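Prulberg Reading Room: where we're up to with the desks and the sorting
December 11, 2020

Hi Wanda,

You asked for something short before the Heltell people close their books for the year, so I'll do my best, though you know what I'm like once I get going on furniture!

The big news is that the desks are done. All of them, including the long one that used to live under the window and had been painted brown at least twice (the second coat went straight over the dust, I found a paper clip in it). Back in October I told you I'd be happy if we got half of them stripped by Christmas. Elisa Valentini came in for two extra Saturdays' worth of hours without putting in for them, and I'd like to fix that in the new year if there's anything left in the wages line.

We ended up using the Santoro matte finish instead of the gloss we'd budgeted for. It cost a bit more per tin but goes further, and the difference came to 40 dollars over the whole job. I've put the receipts in the folder. Gloss was going to drive everyone mad under those ceiling lights, and I couldn't face telling readers to tilt their books.

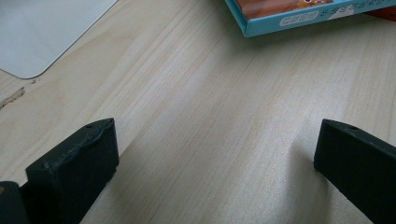
Sorting the donated material is the part that's running behind, and I'd sooner you heard it from me. We took in more than 100 boxes and bags from the Pinditz estate, a lot of it loose papers with no labels, and each lot has to be gone through on a clear surface with good light. The refinished desks have made that so much nicer. With that very pale grain you can spot a grey sheet or a bit of blue printed packaging straight away, where on the old brown tops we were forever losing receipts and envelopes. Elisa is doing the letters and I'm on the maps and pamphlets, which are slower because I stop and read them (sorry).

I think we need 3 more weeks of sorting once we're back. That would push the catalogue into February. The shelving quote is still good for 30 days from when they sent it, so could you let me know about that one fairly quickly? I'd hate to start over with another firm now that they've finally measured the back wall properly.

On the money side, we're under on paint and sundries and over on archive folders. I ordered the cheap ones first and the flaps tore, so we've gone back to the heavier kind. I'd like to move what's left of the paint money across to folders, if Heltell doesn't mind. Do I need a form for that or is an email from you enough?

Still to do: felt pads on the feet of the two heavy desks, a new drawer runner for the one by the door, and the colour chart for the chairs. I'm leaning towards the dark green but Elisa wants grey.

I'll send the spreadsheet separately once I've worked out why the totals column has gone funny.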